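Sistell Appoints Kirsty Aitken to Lead Fruit Reception and Storage

Sistell has confirmed the appointment of Kirsty Aitken as head of fruit reception and storage at its Kusance site. She takes up the position on 25th June, after two seasons as deputy, and will be responsible for kiwifruit from the moment it leaves the truck until it is released to customers.

In an interview at the site, Aitken described the work of her department and the changes planned for the coming season.

"The fruit arrives hard and it should leave hard," she said. "People outside the trade expect us to be ripening it. Our job is to hold it back for as long as the customer needs, and then let the ripening happen close to the store."

Kusance received 2981 bins of kiwifruit last season, most of them from growers within an hour's drive. Each bin is logged on arrival and a sample is drawn before the load is accepted. The sample is tested for firmness and sugar, and the skin is examined by hand under white light for rub marks, soft spots and insect damage.

Aitken said that the hand examination remains the part of the process she values most. "A good inspector turns every fruit all the way around and presses very lightly at the shoulder. You learn what the skin should feel like. The fuzz hides a lot, and a small bruise under it may not show at all until the fruit softens a week later."

New inspectors spend their first month working beside an experienced colleague. They handle fruit at several stages of ripeness and record their own assessment before the firmness reading is taken, so that the two can be compared. Aitken intends to extend this training to the packing line, where she believes faults are still being passed too easily.

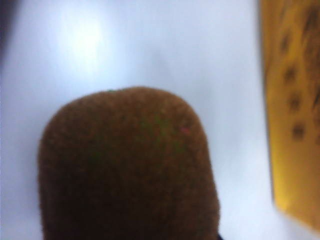 Why is kiwifruit kept apart from apples in storage?

Apples give off ethylene, a gas that causes kiwifruit to soften even at low temperatures. Aitken explained that a single shared air supply is enough to shorten the storage life of an entire room. "We do not keep apples or pears in the building, and we ask our carriers not to mix them on the truck," she said. "One soft kiwifruit will also affect the ones next to it, so sorting matters as much as the room does."

The cold rooms are held just above freezing, with high humidity to prevent the skin from shriveling. Rooms are opened as seldom as possible, and sample trays are placed near the doors so that staff can check condition without disturbing the main stacks. By February, when the oldest stock is being released, those trays are checked every morning.

Last season 797 bins were regraded after storage. Aitken considers that figure too high. In her view, a large share of the problem began in the orchard, where fruit was picked in damp conditions and packed into bins before the skin had dried. Sistell has since written to its growers asking them to wait after rain, and has revised the delivery schedule so that a late load is no longer penalized.

"Growers were rushing to meet our times," she said. "That was our mistake to fix. A bin that comes in a day late and dry is worth more to me than one that comes in on time and wet."

The department will also replace its sorting trays. The present trays, supplied by Gillies, will be withdrawn in stages and replaced by a softer molded type from Prorico. Aitken said the choice followed a season of side-by-side use, during which staff reported fewer pressure marks on the larger sizes.

Asked what advice she would offer to households, Aitken suggested buying fruit firm, storing it in the refrigerator and bringing out only what is needed for the next few days. Fruit left in a bowl beside bananas will soften sooner. She does not recommend washing kiwifruit before storage, and advises rinsing it only when it is about to be cut.

"I eat mine with the skin on, after a good rub under the tap," she said. "My family does not share that view."

Growers supplying the Kusance site will receive the revised delivery schedule with their next statement. Questions about reception times and sampling should be directed to the fruit reception office.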